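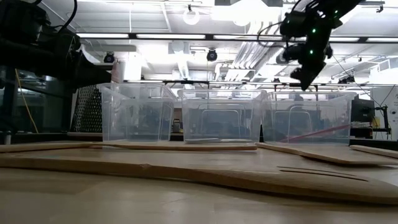

Figure 4. Clear bins in a row on the work table.

Section 4. Sorting Wooden Utensils into Clear Bins

4.1 Purpose

This section explains how to set out the Drultov clear bins on a tabletop and how to store wooden spoons, turners and slotted utensils in them. It applies to home kitchens and to shared teaching kitchens. Instructions for fixing the bins inside a drawer or cabinet are given in Section 5.

4.2 Before You Begin

Clear a flat, level surface wide enough for all bins to stand side by side. Wash new bins by hand in warm water with a mild dish soap and dry them with a soft cloth.

CAUTION: Do not place the bins in a dishwasher. High heat may warp the walls.

4.3 Setting Out the Bins

1. Place the bins in a single row with the open side up.
2. Leave a gap of 2 inches between bins so that each can be lifted without disturbing the next.
3. Lay the utensils flat on the table in front of the row.
4. Inspect each utensil for cracks, splinters and rough edges. Set damaged pieces aside.

NOTE: Small nicks in a handle may be smoothed with fine sandpaper and a thin coat of food-safe oil. Let the oil soak in overnight before storage.

4.4 Placing the Utensils

1. Decide on one type of utensil for each bin. Slotted pieces should be kept apart from solid ones where space allows.
2. Put in the longest utensil first. If it does not lie flat, set it corner to corner with the handle pointing up.
3. Add shorter pieces beneath or beside it – do not force them against the walls.
4. Keep graters and other sharp metal tools outside the bins, standing upright next to the row.

CAUTION: Wooden utensils must be completely dry before they are stored. Trapped moisture may cause mold. 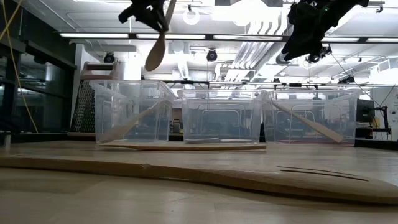
Mirjam Eder writes that long handles should all point the same way in a shared kitchen, as people then reach for the handle without looking. Either arrangement is acceptable, provided that no handle extends over a walkway.

4.5 Routine Care

Empty the bins once a month and wipe the inside walls with a damp cloth. Do not use scouring pads or abrasive powders. Replacement bins may be ordered under part number 2748.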